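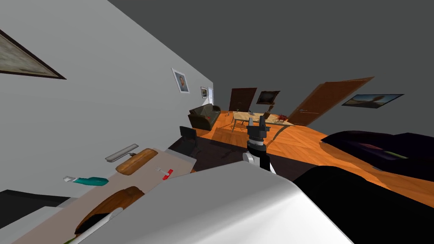
The practice apartment, from the robot's side of the counter, with the two cutting boards and the toothbrush.

I've been promising to write about my evenings with the simulator since March, and since the kettle is on and the house is quiet, I may as well get on with it.

Most of you know I joined the Allix project as a remote driver. What that means in my case is that I sit in our spare room with a controller in each hand and show a robot how to tidy up, over and over, in an apartment made entirely of software. It has paintings on the wall and a nicer sofa than mine. I've grown quite fond of it!

My task this month is the countertop. I bring the gripper over, close it on the toothbrush, lift, and carry it across to wherever the instruction says it belongs. Then the room resets and I do it again with something else. Salamatu Frimpong, who trained me, told me on the first evening to move the way I'd want a nervous beginner to move – slowly, without changing my mind halfway. I change my mind constantly, as anyone who has been grocery shopping with me will tell you, so that took some unlearning.

The toothbrush is the hardest for me. It's so thin that if I come in even slightly crooked the fingers close on nothing, and I have to back off and line up again. The cutting boards are a different sort of trouble, being wide and flat, and I've learned to go for the edge and be patient.

Knut Reinholz keeps the tally for our group, and he wrote last week to say I'd passed 700 accepted demonstrations. He also mentioned that 136 had been thrown out, mostly from my early days, when I kept bumping the counter with the other arm (you forget it's there, you really do). I was a bit stung and then went back and watched a few. He was right to toss them.

I usually stop at 9, because my wrists get tired and the dog wants her walk. Next month they're moving me to the pale-topped table, and Salamatu says I should practice my reaching before then.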